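Section 4. Kitchen counter tasks: house rules before you log a run

I wrote this section after helping Nayeli Puma set up her first two-arm session, and it covers what I wish I'd had taped to my monitor. It assumes you already have Harlow installed and the kitchen counter loaded in the simulator.
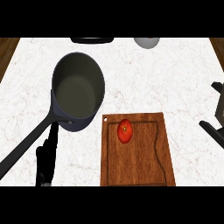
4.1 Setting up the run

1. Open Harlow and pick the counter layout. Give the run a name with your initials and the task, something like "YH saucepan lift." Please don't use "test2." We have so many test2s!

2. Check the start layout against the task card. For the saucepan task you want the pan on the left with its handle toward you, and the cutting board and tomato to the right of it.

3. Leave the seed at 925 for practice. Once you're logging for real, switch it to "next" and let Harlow choose.

4. Set both arms to the slow profile. I know, it feels like stirring cold honey, but get one clean run at slow speed before you go up.

5. Say which arm is working and which one is parked. The parked arm stays above the open counter with its fingers clear of everything, and it stays there until the working arm has let go.

Note: if you change the layout by hand (even a nudge), save it as a new layout. Adel Mahrous once lost a whole Thursday comparing runs that didn't start from the same place.

4.2 Handling the pan

6. Come in low and slow toward the handle, then stop before you close. Look at the finger gap from the side view as well as the main one - the main view makes everything look closer than it is.

7. Close the fingers, wait for the contact light, and only then lift. If the light flickers, open up, back off and try again. A retry is fine and you should log it as a retry.

8. Keep the lifted pan away from the board. Never carry it over the other arm, even if that's the short way around.

Caution: don't turn off collision checks to get past a warning. Simulated dishes don't break, but these runs get used to plan moves on the Gredlow bench, and that one has real pans on it.

4.3 Closing out

9. Put the pan down, open the fingers fully and send both arms home.

10. Mark the run pass, retry or fail. Failed runs stay in the log! Eusebio Huaranga reads every one of them, and he'd much rather have a messy fail than a gap in the numbers.

11. If Harlow shows error 17, the save didn't finish. Leave the window open and hit Save again before you do anything else.

Parking positions for the other layouts are in Section 5.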